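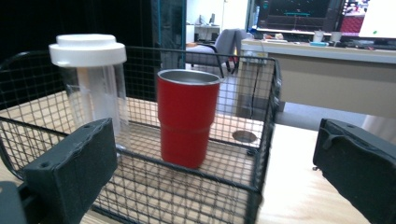

How do I get the coffee smell out of a travel tumbler?

Posted by Youssra Slaoui in Kitchen & Cleaning

Hi everyone, I hope this is the right section. I drive to work with coffee every morning (50 minutes each way, so it's a long relationship) and I have a stainless steel tumbler that I really love. The trouble is that it now smells like old coffee no matter what I do. I wash it with dish soap and hot water every night. On Wednesday I tried to switch to plain water for the afternoon and I couldn't finish it, it tasted like the bottom of a diner pot.

I've read about baking soda, vinegar, denture tablets and even rice, and everyone seems to swear by a different one. I don't want to ruin the inside or the paint. The cup came from my sister so I would hate to just throw it out. The lid is the plastic kind with a sliding piece and a rubber ring underneath, if that matters. What would you try first?

Irina Neagu

Hi Youssra, and welcome! It does matter, and I would start with that rubber ring. I spent most of one February scrubbing the inside of my own cup and getting nowhere, and then my mother-in-law pulled the ring off the lid with the handle of a teaspoon and held it under my nose. I won't describe it. Steel doesn't hold on to smells very much once it's clean, but rubber and silicone soak them right up, and coffee oil gets in behind the ring where the sponge never goes.

So take the lid apart as far as it will go – the ring, and the slider too if it pops out – and put the pieces in a bowl of warm water with a good spoonful of baking soda. Leave them overnight. In the morning go over the groove in the lid with an old toothbrush, rinse everything well, and let it all dry before you put it back together. If the ring still smells after two rounds, see whether the maker sells spares. I got mine from Felleck for 3 dollars and it was like having a new cup.

For the cup itself, a tablespoon of baking soda, fill it with hot water, leave it a few hours with the lid off, then use a bottle brush. Please don't use bleach on stainless steel, it can pit the surface. And no steel wool inside or out, especially if you care about the paint.

One more thing, and I say this fondly as someone who did it for years: don't store it with the lid on. Mine stands open on the shelf now.

Adel Ramadan

denture tablets. one tablet, hot water, leave it while you watch tv. works on tea too

Chathurika Debnath

I agree with Irina about the ring. I'd only add that vinegar is fine if you have hard water and see a chalky film, half vinegar and half water for about 17 minutes and then rinse, but I wouldn't mix it with the baking soda. People love the fizz, but the two mostly cancel each other out and you're left with salty water. Do one, rinse, and then do the other if you still need to.

Also check whether your cup is dishwasher safe before you try that route. My Parry one says hand wash only on the bottom, in tiny letters, and I found them after the paint had started to lift.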